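Data collection sync, Mon 16 April
Notes: Gintarė Kairys
Present: Goststead site crew, Rajput team (by phone), me

1. Numbers
Target for the towel folding set was 75 episodes per home. Goststead homes came in at 53 usable. Rest thrown out at review, mostly started before the gripper was in view of the towel or stopped too early. Rajput side still uploading, no count yet.

2. Bedroom takes
Talked a while about surfaces. Too many of the March takes were on bare tables, model does fine there and gets lost on anything soft or patterned. Agreed beds count as their own category from now on. Leave the bedding as the household has it, no swapping in plain sheets. Thick towels wanted too, we have plenty of thin ones.
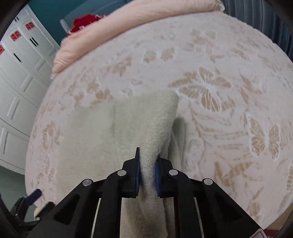

Grasp rule stays the same: close on one fold, hold for 2 seconds, then lift. Collectors are rushing the hold. Trainers to go over it again before the next round. If the fold slips out, keep recording and try again, dont delete. Failed grabs get the "retry" tag.

3. Labels
Betesik export is dropping the tag on the second attempt when there are two in one episode. Rajput thinks its the file naming. Gintarė to send over 10 bad files so they can check. Until fixed, write retries in the comment box as well.

Question whether "fold" and "bunch" should be seperate labels. No agreement. Parked.

4. Hardware
Finger pads wearing unevenly on the older grippers. Check pads and screws at start of day, log it on the Vullau sheet. Spare pads ordered, no delivery date.

Actions
- Gintarė: bad files to Rajput, update the surface list
- Goststead: refill the missing towel episodes, beds first
- Rajput: upload count by email
- Fold/bunch labels back on next agenda

Next call same time, Rajput to host.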